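The Table Column: looking after a pale wooden top

Long one this month, so get the kettle on.
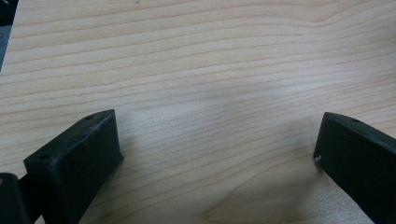 Can you put a hot mug straight down on a pale wooden table?

You can, but sooner or later you'll get a white ring, and on a light top it tends to show as a cloudy patch when the sun comes in low. Use a coaster or a folded tea towel. If you've already got the ring, leave it overnight before you do anything at all, as plenty of them fade by themselves.

That was the question I got most after the last newsletter, and it set me off thinking about tables in general. I've lived with a blond wood top for 11 years now and I'm still fond of it. I like the grain, all those thin wavy lines that wander along and then swing round into loops when you aren't expecting it. My daughter used to trace them with a finger when she should have been doing her spellings. Dark tables are very handsome but they show every speck of dust and I haven't got the patience!

Now, cleaning. I wipe mine with a cloth wrung out hard in warm water with a tiny drop of washing-up liquid, then go over it with a dry one straight away. Follow the grain. I used to scrub in circles like I was doing the car, and I ended up with a dull patch at my end of the table that took months to stop annoying me.

Please don't use the green side of the sponge. I know it's right there and the porridge has set like cement, but lay a damp cloth over the porridge for ten minutes and it'll come off with a fingernail or the edge of an old bank card.

Thảo Triệu wrote in to ask about spray polish. I gave it up years ago. It looked lovely for an afternoon and then went smeary, and every sleeve that touched it came away feeling a bit waxy. If your top is lacquered or has a veneer on it, the finish is already doing the work and you mostly need to keep it clean. Oiled tables are another matter and want feeding now and then — check which sort you've got before you put anything on, as oil on a sealed top just sits there and goes sticky. The leaflet that came with it should say. If the leaflet went out with the packaging (ours did), try a drop of water somewhere out of sight, on the underside of a leaf say. If it beads up, you're very likely looking at a sealed surface.

A word about veneer, since people get sniffy. Veneer is fine. Most of the good tables I've eaten at had some. What you can't do is sand it the way you'd sand a solid top, and I say that as someone who went at a bedside cabinet with a bit of coarse paper one August and was through to the brown stuff underneath before my tea had gone cold. Fine scratches I leave alone. You stop seeing them. For deeper ones, a wax stick in a matching colour does a decent job, and go a shade lighter if you can't decide between two. You can always go darker later.

Sunlight is the other thing. Pale woods often turn more yellow over time, so if you keep a bowl or a runner in the same spot you'll lift it up one day and find its ghost underneath. I shift everything along when I change the cloth, or when I remember. Dehua Zheng leaves her table completely bare between meals and hers has mellowed evenly all over, so perhaps she's got the right idea. I can't manage it myself — put a clear surface in our house and there's post on it by teatime.

Oh, and felt-tip pen. Tâm Hồ's little one did a very long snake. Warm soapy water got most of it, and a dab of surgical spirit on a cotton bud lifted the rest, but do try that on a hidden bit first, because it can take some finishes off along with the snake.

I'd like to do chairs next time, mainly wobbly ones. We have 2 at home that rock whenever anyone reaches for the salt, and I've run out of beer mats to fold. If you've cured one properly, with glue or pegs or whatever it took, send me a few lines and I'll put the best in the next newsletter. Same goes for anything on getting candle wax out of a table leaf joint, which Lâm Đỗ has asked me about and I haven't got a clue.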